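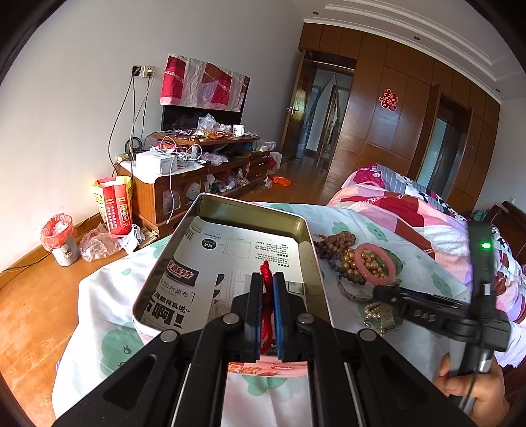 Decidi arrumar as minhas bijuterias e já faz um mês que penso nisso. Comecei em março, parei, e agora recomecei. A lata retangular era de biscoitos e eu forrei o fundo com uma folha de jornal chinês, para as peças não rasparem no metal. Primeiro coloquei tudo em cima do lençol, ao lado da lata: as contas de madeira marrom, as contas douradas, a pulseira rosa, a de jade verde. O cordão vermelho é de um amuleto antigo e ainda não sei onde vai ficar.

2/ Antes eu guardava tudo junto em um saquinho de pano da loja Povis. Foi um erro. A corrente de prata fez um nó com o chaveiro e eu levei 80 minutos para separar, com uma agulha e muita paciência. Não desejo isto a ninguém.

3/ Aprendi com uma leitora daqui que jade e metal não devem ficar encostados, porque o metal pode riscar. Não sei se é verdade para toda jade, a minha é barata. Mesmo assim vou enrolar em papel de seda.

4/ As contas de madeira são as que mais me preocupam. Minha mãe usava um cordão parecido, e o dela abriu uma rachadura no verão, perto da janela. Agora passo um pano seco nas minhas e depois guardo longe do sol. Óleo eu não passo mais, porque ficou pegajoso e juntou pó.

5/ Alguém me perguntou se não é melhor comprar uma caixa própria. Eu vi uma na Satmont, muito bonita, com gavetinhas de veludo. O preço era 1429 e eu fechei a página depressa. A lata foi de graça e os biscoitos eram bons.

6/ Para as peças menores eu precisava de uma superfície plana. Na cama os anéis escorregam para as dobras e depois é preciso procurar com a mão. Na mesa redonda se enxerga melhor cada coisa.

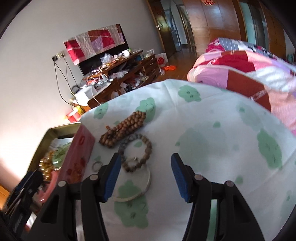
Contas, pulseiras e anéis na mesa, sobre a toalha das nuvens verdes.

7/ Gosto muito desta toalha. As nuvens têm carinha e me dão vontade de arrumar devagar. O bracelete claro e fino eu quase não uso, ele é largo para o meu pulso e cai quando lavo a louça. Fico com pena de dar.

8/ A minha regra para decidir: se não usei em 4 estações, vai para o bazar da rua Stikau. Se tem história, fica, mesmo sem usar. Até agora quase tudo tem história, então a regra não está a funcionar muito bem.

9/ Uma dúvida para quem entende: o cordão de contas se guarda esticado ou dobrado? No blog da Semeniuk li que dobrado estraga o fio, mas esticado não cabe na minha lata. Se alguém já trocou o fio em casa, me diga por favor qual espessura usou.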